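Bin picking kit review: the Jekon pick cell starter package

Several readers wrote in after the June issue to ask whether we would look at one of the ready-made bin picking packages that have been turning up in the catalogs. We picked the Jekon kit because two subscribers were already pricing it, and because Manaseo, the dealer that carries it, will lend a unit out for a trial before you pay. Misaki Shimada ran it on our bench with help from Mark Anthony Dalisay. What follows is mostly her notes, put in order.

What you get

Jekon doesn't sell the robot arm. The kit is everything that goes around it: a finger gripper with its mounting brackets, the hoses and fittings, a cable and strap set, the software on a small industrial computer, and one year of updates. The price from Manaseo is $1,495 for the gripper side alone. The computer and software are quoted separately, and the quote depends on how many cells you plan to run, so call them before you put a number in your budget. A spare set of fingers costs $322.

You need your own arm, your own bin, your own compressed air and something solid to put it all on. The manual has a list of supported arms, and ours was on it. If yours isn't, Jekon will write an adapter file, but we didn't test that and can't say how long it takes.

Putting it together

Mounting the gripper took Misaki most of a morning. The bracket lines up with the wrist flange without any trouble. The slow part was the hoses. They ship longer than you need, and the manual says to cut them after you have found the reach you want. That is good advice and we'd follow it again. Mark cut one too early and had to order a replacement.

Cable routing matters more than the manual lets on. The lines have to follow the wrist through its whole turn, so they need a loop with enough slack in it, tied in the middle and held again farther back on the arm. Jekon packs straps for this. We added cable ties and tape of our own. Plan on redoing it at least once. Move the wrist slowly through its full range by hand control first, watch the loop the whole way, and only then let the software drive.

The bin gets clamped down. Ours sits between wooden boards, and a clamp on the board holds it at the side. Software that has learned where the walls are will go on believing it after somebody leans on the bin, so don't skip the clamp. If the bin does move, there is a wall check you can run from the main menu. It takes a few minutes and needs the bin empty.

What we put in the bin

Jekon's own demo uses boxes and bottles, all of them clean and stiff. Our readers mostly work in returns, resale and small-order packing, where the contents of a bin have nothing to do with each other. Setsuko Furukawa, who ran returns at a housewares seller for years, told us to use household goods and toys. A soft thing next to a hard thing is the case that gives trouble, she said, along with anything hollow. So that's how we loaded it, with plush toys, a bowl and other odds and ends. 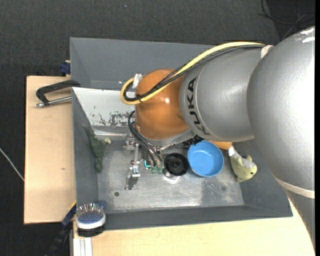

We ran 277 picks over the length of the trial, in short sessions, and changed the mix of items between them. We didn't set out to measure a success rate that you could hold up against another product. Your goods aren't our goods, and a rate from our bin would tell you very little. Misaki kept notes on what kinds of items went well and what kinds didn't.

Plush did well. The fingers close on fabric, the fabric gives, and the toy comes up. Long thin toys swing when they're lifted, and you'll want to slow down the first part of the lift if the drop point is close to a wall. There is a setting for it under motion, called lift ramp, and the default is too quick for anything floppy.

Bowls were mixed. The software likes to go for the rim, which is the right idea, and with a finger on each side of the rim it holds fine. When a bowl was pushed up against a neighbor there was no room for the outer finger, and the gripper would come down, back off and try from another side. It sometimes tried four or five times. You can limit the tries and have it go on to the next item, and we'd set that limit low.

Flat things on the bin floor were the weak spot. The fingers need to get under or around an edge, and a thin item lying flat doesn't offer one. Jekon sells a suction add-on for this. We didn't have it. If most of what you handle is flat, ask for it with the loan unit.

Items close to the wall are slower than items in the middle. Sloping walls help some, as things tend to slide back toward the center, but a soft toy will stay leaning where it was left. The software has a nudge move that pushes an item away from the wall before picking it up. It works better on hard goods than on soft ones, and it's off until you turn it on.

The software

The screens are plain and readable. You draw the bin area once, set the drop point, choose a speed and press start. Each pick is logged with a time and a result, and the log exports to a spreadsheet file. Misaki would have liked to type a note next to a failed pick. There's no place to do that, and she ended up with a paper pad beside the keyboard.

Two settings have names that don't explain themselves. "Floor guard" is how close the fingertips may come to the bottom of the bin. Set it too high and small things get left behind. Set it too low and the fingers touch metal. "Dwell" is how long the gripper waits after closing before it lifts. A little more dwell helped with the plush.

Updates come over the network and ask before they install. One arrived on a Friday while we had the kit. It reset our lift ramp to the default without saying so — worth knowing if you've spent time tuning it. Save your settings to a file first. The option is there, on the last tab.

Support

We called twice and wrote once. Daryna Onyshchenko at Manaseo took both calls and knew the kit well. The first was about the replacement hose, which she had sent out the same day. The second was about the lift ramp, and she called us back after checking with Jekon to confirm that it was a fault and that we hadn't missed a step. The written question went to Jekon directly and took longer. The answer, when it came, was complete.

Upkeep

Wipe the fingers down at the end of the day. Check the fittings at the hose ends once a week and the bracket screws once a month. Fingertips wear and are sold as part of the finger set, and you can't buy the tips alone. We think that should change. We asked, and were told it is under discussion.

How it compares

The nearest competitor is the Kudo package, which Aoi Sugawara covered for us last year. Kudo's gripper is lighter and quicker to mount, and its software handles flat goods better. It also supports fewer arms, and there is no loan program. Atier sells a suction-only kit that costs less than either. For boxes and bags it may be all you need. For a bin of mixed soft and hard goods we'd choose Jekon over Atier, and between Jekon and Kudo it comes down to which arm you have.

Who it suits

A shop that already owns a supported arm, has someone on staff who doesn't mind a day or two of routing cable and adjusting settings, and handles goods with some height to them. It's a poor match if you want something that works on the afternoon it's delivered.

Loan units are booked through Manaseo. The loan runs for 2 weeks, and you pay return shipping. Ask for the printed manual when you book, as the one on the computer can't be searched.

Aoi is taking questions for a follow-up on the suction add-on. Send them to the usual newsletter address with "Jekon" in the subject line, and tell her what arm you run and what goes in your bins.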